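Lirkell Hand Pair
Hand-held grippers for recording two-handed work

Home / Recording tools / Hand-held / Hand Pair

Item: LK-HP2
Sold as: set, left and right
Delivery: from our workshop, please ask for the present waiting time

The Hand Pair is for teams who want to collect examples of manual work without moving a robot arm by teleoperation. One person holds the grippers and does the task, or two persons hold one each. The camera on the gripper records the view over the fingers, and the opening of the fingers is saved together with the video. Later you can train your policy on these recordings and run it on an arm with the same fingers.

We developed the set together with Rosalía Bermúdez and her group at Tasano, who needed many examples of handling cloth. Cloth is difficult. It folds differently each time, and a small number of clean examples does not help much. For their first training they recorded 1,554 episodes in normal rooms, on normal tables, with fabrics which the people brought from home. Their advice to new customers is to change the table and the fabric often, and to leave ordinary things standing at the back of the table.

What is in the set
Two grippers with parallel fingers
Four finger pads mounted, four spare
Two cameras with wide lens
Cables and a carry case
Traketari recording program, license for 2 computers

How an episode is recorded
Open Traketari and choose the task name. Press the start button and wait for the tone. Do the task at your usual speed, then press again. Bad episodes should be marked directly, when you still remember what went wrong. The program stops by itself at 75 seconds, but this limit can be changed in the settings.

Please let both persons practice for some minutes before you keep any data. In the first episodes most people pull the cloth too fast, and the pads lose it.

Care
Wipe the pads with a damp cloth after each day. Do not use alcohol, it makes the rubber hard. We recommend new pads after 2,000 episodes with fabric, or earlier if the surface feels smooth under your thumb.
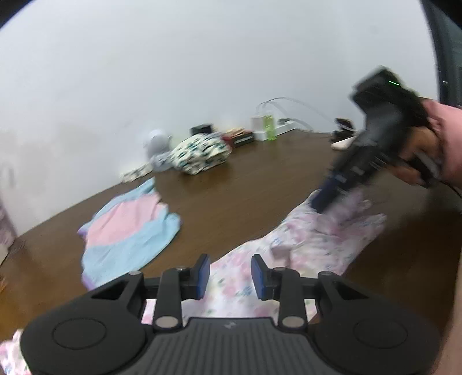 Cloth and Soft Goods

For fabric tasks we deliver the Hand Pair with the rubberized pads in dark blue. They hold thin printed cotton as well as thicker pieces, and the parallel movement keeps the edge of the cloth flat between the fingers. When two people work from different sides of one table, agree first who takes the corner and who smooths.

Pads for hard objects are a separate item, LK-PH. Changing them takes a small screwdriver and about five minutes.

Questions before ordering go to Custódio Matos in sales. For help with Traketari, write to Maite Iglesias and add the log file of the episode.

Related items
LK-PH Pads for hard objects
LK-CC Carry case, single
LK-AM Arm mount for the same fingers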